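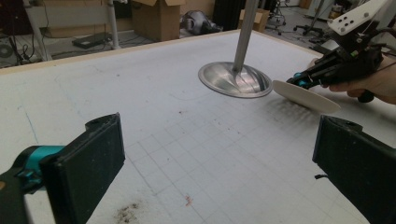

Marinade and home cooking trial: progress report to the Ositz food fund

Prepared for Kerstin Brinkmann, 11th January

Where we are

You gave us money to find out whether people on tight budgets would cook more at home if they had short, tested recipes. We've now had 112 households sign up through Casow and Robles, and 96 are still sending back their cards. I'm pleased with that figure and I don't entirely trust it. A card with a tick on it tells me somebody had a pen.

Recipes

There are 18 recipes finished. The chicken thigh and yoghurt bake gets the best comments, followed by the lentil and cumin stew. The cold noodle salad does badly everywhere and I would like to drop it. Mei Van Dusen wants to give it one more go with less vinegar — she may be right, but we have changed it twice already.

We tested the claim, repeated in nearly every cookery book, that meat must sit in a marinade overnight. In our blind tastings the tasters couldn't reliably pick the overnight chicken from the batch that had half an hour. It was a small group and two of them had colds, so please don't quote it.

Cards returned

We have 1521 cards in total. Most say "easy" or "very easy". I suspect people are being kind. Where we rang up and asked what went wrong, we heard much more: tins too big for one person, no scales, an oven that runs hot, children who won't touch coriander.

Money

Spending on ingredients is slightly over, mainly chicken and oil. Printing is under. We aren't asking for more.

Before March

Rewrite six recipes using spoons and mugs in place of grams. Ring the Robles households who have gone quiet. Start in Getska, if the kitchen there is free — we've been promised it before.

I can't yet say whether anyone cooks more than they did.

Contact the project office | © Ositz Home Cooking Trial | Back to top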